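Koraseck Street Names

A table of street and square names in the town of Koraseck, with their older forms. Compiled by Lesia Lysenko and Vlastimil Hrnčiar. The source is the town's printed address books, checked against the parish registers where the two disagree.

Contents

streets.csv — 317 rows, one per street or square
variants.csv — older spellings, linked by street_id
notes.txt — remarks on single entries, in no fixed order

The files are UTF-8 with commas as separators. Empty cells mean the value was not found. A question mark in the column first_seen means the page was damaged and the reading is a guess.

Columns in streets.csv

street_id: whole number, never reused
name_now: the name on the current town map
name_old: the earliest name we could find
district: one of 4 districts, spelt as in the address books
named_after: person, trade, place or plant
first_seen: year of the first printed mention

Squares are marked with the suffix "sq" in name_now. Lanes that were built over are kept, with name_now left blank. The Jara embankment was split into 2 rows in July, as the upper and lower parts had different names until the bridge was moved. 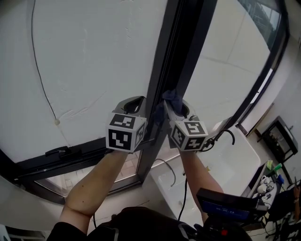 Why are some streets listed under a district they no longer belong to?

The district column follows the last address book, and the borders were redrawn after it was printed. Use the map sheets from the town office if you need the present borders.

Known problems

11 rows have no old name. Most of them are short lanes behind the Stadetti brewery, which the address books left out. Nazar Bilyk has looked through the rate books for the same lanes and his readings will go into the next version. Accents are missing from rows typed before we changed keyboards — search without them if a name doesn't turn up.

Corrections go to Ustyna Karpenko. Please give the street_id and the page you are reading from.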